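Three weeks with a talking pill reminder, and I'm a convert

I've been meaning to write this one up since my last post about hearing aid apps, and I finally have enough real days behind me to say something useful. So: medication reminders! I know, I know, not the flashiest corner of health tech. But I take 12 pills a day across four different times, two of them with food and one very much without, and for years my whole system was a plastic box and a sticky note on the kettle.

The sticky note fell off a lot.

My neurologist's office had a flyer for an app called Kulen, and I downloaded it in the waiting room mostly to pass the time. It's free for one person, and you pay if you want to add a family member who gets a message when you miss a dose. I paid for that in the second week. More on that in a bit.

Setting it up took me most of an evening, and that was my own fault. I typed everything in by hand when you can scan the label on the bottle with your phone (I found the scan button after pill number nine, of course). If you try it, look at the bottom right corner of the add screen. It got my labels right except for one, where it read the refill date as the start date, and I fixed that in a minute.
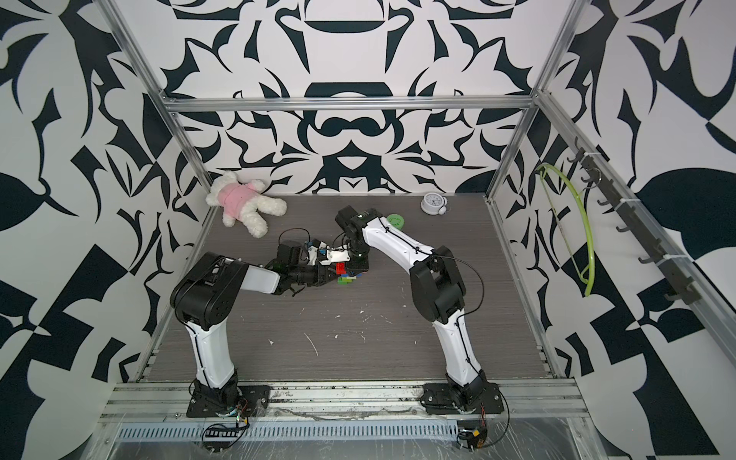 The part I love is the voice. Most reminder apps I've tried just beep, and I am very good at swiping a beep away without reading it. Kulen says the name of the medicine out loud, in a calm, ordinary voice, and then it waits. You can answer "took it" or "ten minutes" from across the room. With my hands the way they are in the mornings, not having to hit a tiny square on a screen is a huge deal. Huge! I had a dose go from a daily wrestling match to two words said over my oatmeal.

It also lets you slow the voice down. I keep mine a notch below normal and it still sounds like a person.

Now for the things that bug me. The history page shows your doses as a little calendar of colored dots, and the late color and the missed color are so close that I had to hold the phone by the window to tell them apart. I wrote to support and they answered the same day to say a high contrast setting is planned for October. I also wish it understood "after lunch." It wants a clock time for everything, and my lunch wanders.
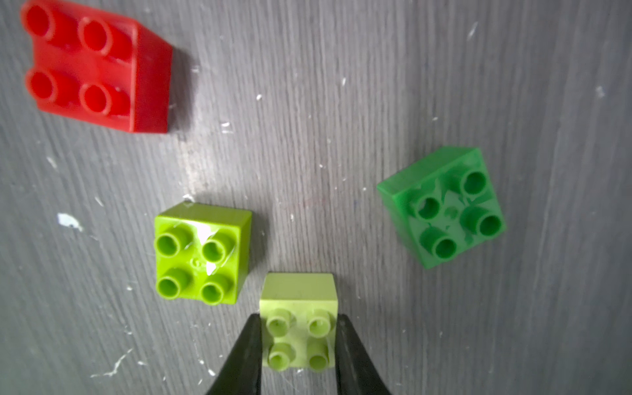 Ngcobo Assistive Technology Club – Members' Blog

Back to the family message feature. I was nervous about it, because I didn't want my daughter getting pinged every time I was slow finding my glasses. You can set how long it waits before it tells anyone. Ours is set to an hour, and in three weeks she has heard from it once, on a day when I'd left my phone in the car. She called, I went and got the phone, and I took the pill. Then we talked for half an hour about her tomatoes, so I'm counting that as a win for the app too.

A few people at our last meeting asked how it compares with Zonent, the one with the dispenser that locks. I borrowed a Zonent for a week last year and liked it, but it takes up as much counter as a toaster and you can't carry it to your sister's. If you tend to take a dose twice by mistake, the locking box would still be my pick. For me the trouble was always forgetting, and a phone handles that fine.

Battery use is okay. I have an older phone and I end the day a little lower than before, but I plug in at dinner anyway. The app wants permission to run all the time in the background – say yes to that one or the voice won't work when the screen is off. I said no at first and sat there wondering why it had gone quiet on me.

One more trick I'm very pleased with. You can print your whole list, with doses and times, on a single page. I folded one into my wallet and gave another to my pharmacist, who spotted that two of my evening pills could move together. That took me from five alarms to four, which is lovely when you're the one being talked to all day.

Next month I'm going to try the watch version, if I can borrow a watch. If you've used it already, leave me a comment and tell me whether you can hear it over a dishwasher.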